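Can the machine do the chores yet? Speaker notes
20 February 2020, Hegarty, upstairs room, 32 minutes plus questions

Start with the title question and answer it right away. Some of them, slowly, if somebody sets up the room first. Then say the rest of the talk is about the "if."

Who I am: two years on the Postau project, kitchen and light workshop tasks. Before that I fixed commercial dishwashers, which I still think was better training than the degree. Don't spend more than a minute on this.

Point 1. What people mean by a chore

Ask the room for one chore they did this morning. Take two or three answers. Someone will say the dishes. Write it on the board and break it up: find the plate, pick it up, decide if it's dirty, scrape it, carry it, find a slot for it, let go. Seven jobs, and a person would call it one.

A shop-floor job is usually sold to us already broken up. The part comes in facing the same way every time, and if it doesn't, someone on the line turns it. A kitchen has no one turning the parts. That gap is most of what I want to talk about tonight.

The dishwasher is an automated chore, by the way. So is the washing machine. Both of them work because they put the dirty things in a box and leave the hard part (loading, unloading, folding) to us. I want people to keep that in mind when they hear a machine "does the laundry."

Point 2. The numbers we have

Keep these short, one slide.

We ran 563 attempts over the winter at our own bench. The task was to pick up a flat item from a counter and put it down somewhere else on the counter. Trays, racks, boards, lids. 266 of them finished with no person stepping in. That is less than half, and this was the easy list.

For soft things, towels and sleeves and bags, we stopped at 92 attempts. I'd rather not give a success rate for that set, as the rules for what counted as success changed partway through. If someone asks, say so.

Be clear that these are our numbers from one bench and one kind of gripper. Prernix count a grasp as good if the item leaves the surface. We count it if the item ends up where it was meant to go. You can't put the two tables side by side.

Point 3. Why flat things are hard

Hold up the baking sheet from home. Lay it on the lectern and try to pick it up with two fingers, without sliding it to the edge. It's awkward. Most people slide it and hook a thumb under, and they don't know they're doing it.

A gripper with two fingers needs something to close on. A rim helps. A tab or a screw head that stands out from a corner might help or might get in the way, depending on which side you come from. Perforated metal is its own trouble: lots of small bright points under strong light, and the depth reading can go patchy. Pale stone counters bounce the light back up. We used to run with every lamp on and it took us a month to try fewer. 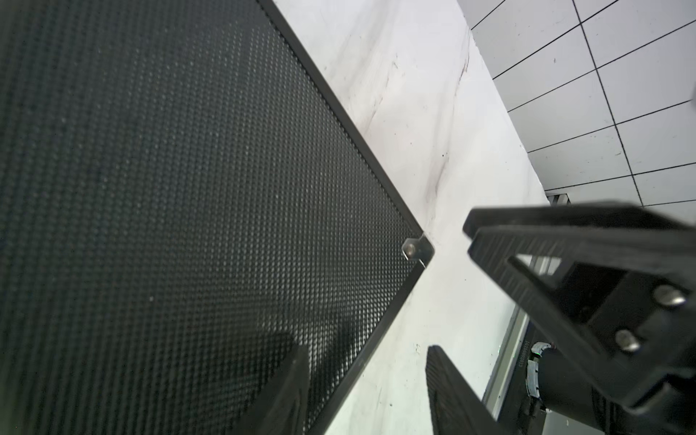
Periklis Petridis thinks all of this is the wrong fight. His view, which he has put to me more than once, is that a better hand is a waste of money when you could change the tray. Put a handle on it. Raise the counter lip. Spend the budget on the kitchen and the machine can be half as clever.

I agree with part of it and should say so out loud. Every factory that automated well also rebuilt its fixtures. The trouble is that I can't rebuild my mother's kitchen, and she's the person these products are advertised to. A restaurant chain can order new trays. A household has whatever it has, including the pan with the bent corner.

Nektarios Vasilakis takes the other side and wants one hand for everything. I don't think we'll see that soon either. Leave both views standing, and move on.

Point 4. Where it's close

Sorting and moving rigid things of known size. Yes, in a shop, today, with a guard around it.

Wiping a clear flat surface. Close. The wiping is fine, it's the clearing beforehand that isn't.

Loading a dishwasher with your own dishes. I've seen it done in demos with dishes picked for the demo. I have not seen it done with mine.

Folding laundry. Slow. One shirt can take several minutes. For a person with poor use of their hands that may still be worth having, so don't make a joke of it. I did last time and a woman in the second row was rightly annoyed.

Cleaning something greasy and putting it back together, such as a vent filter or an oven rack. A long way off. Grease changes the grip from one attempt to the next, and the last step usually involves a catch you can feel but can't see.

Point 5. What to ask a salesman

The Trasteck people may be in the room. Be polite. These are questions for anyone, us included.

How many attempts, and who picked the items?

How many times did a person step in, and does the video show it?

What happens when it drops something? Ours stops and waits, and somebody has to walk over. If you run a shop, that walk is a cost. If you live alone and can't bend down, then a machine that stops and waits has given you one more thing to deal with.

Was it faster than doing it by hand? Usually the answer is no. That's all right in some places, overnight for one, and it should be in the brochure.

Closing

Back to the board with the seven jobs on it. Tick the ones I'd trust a machine with: pick it up (if rigid), carry it, let go. Put a question mark next to find the plate and find a slot. Leave decide if it's dirty and scrape it blank.

If there's time, tell the story of the lid we lost behind the bench in February and spent an afternoon blaming on the software. If there's no time, skip it – questions are more useful.

Likely questions: cost (I don't know the retail price of anything, say that), safety around children (we have never tested with children present), jobs (give the dishwasher repair answer, keep it under two minutes).

Take the baking sheet home this time.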